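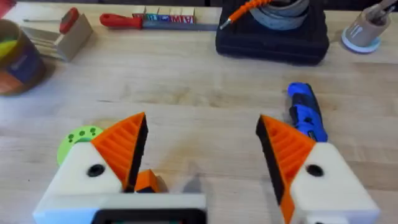
Write down the near misses

Kolard keeps a good fault log. Every stall, every lost connection and every part that needed replacing goes into it. On Monday, 14 July 2025, one of our arms let go of a part partway through a move and swung back to its start position at full speed. Kanako Fujimoto had her hand on the bench at the time. She pulled it back and was fine. The log for that day says "dropped part, restarted."

I think that entry is wrong, and I think most small shops would have written the same one. The software saw a grip fault. It did what it was told to do after a grip fault, and the return move was the dangerous part. We had run that move 1,000 times with no one near it and decided it was safe.

Benches like ours make this worse. People work right up against the arms. Screwdrivers and tape stay within reach, and reaching is the problem. Small printed arms don't look like something that could hurt you, so people treat them like a desk lamp. 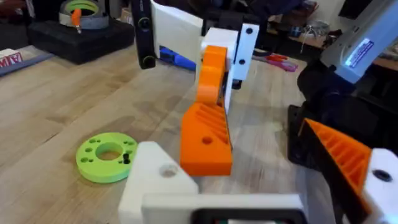
Should a small arm stop dead after a fault?
In most cases it should hold its position and wait for a person to clear it. An arm that could sag or drop a load needs its own plan, and that plan should be tested before anyone works beside it.

We changed the setting the next morning. It took 18 minutes. The log form took longer, until October, when it finally got a line for "someone was close." Six entries have used it so far. Two of them were mine, and I would have left both out under the old form.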